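Teaching the trash job by hand, part 3: picking up from a cluttered room

I do all my demos for this one with the hand-held gripper – no arm, just me walking it through the room.

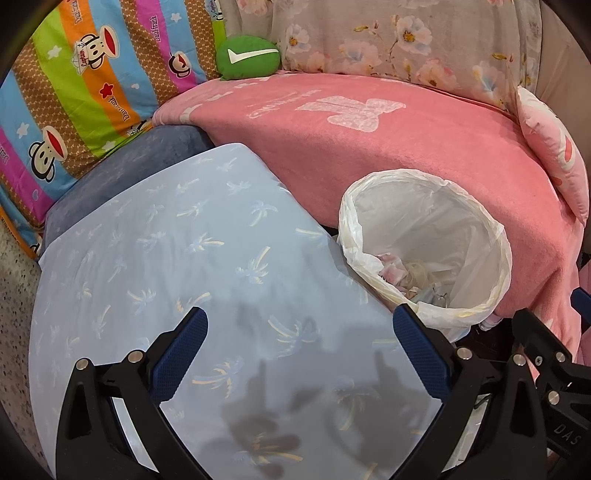

Fingers wide open over the palm-print sheet, wastebasket on the right.

Start every take like that, open and holding nothing. Then:

1. Bring the tips toward the basket slowly. If you rush, the tracking drops and you lose the take.
2. Keep the rim in view the whole way. A bunched-up liner is fine, leave it alone!
3. Close on the item, lift, pause for 3 seconds, stop recording.

I aim for 50 takes per room and 200 before I train anything. Liudmyla Boiko got by with 30 on her Stunico setup, but her room had plain bedding (mine very much doesn't). Move the basket a little between takes – I forgot that all through February and had to redo the lot.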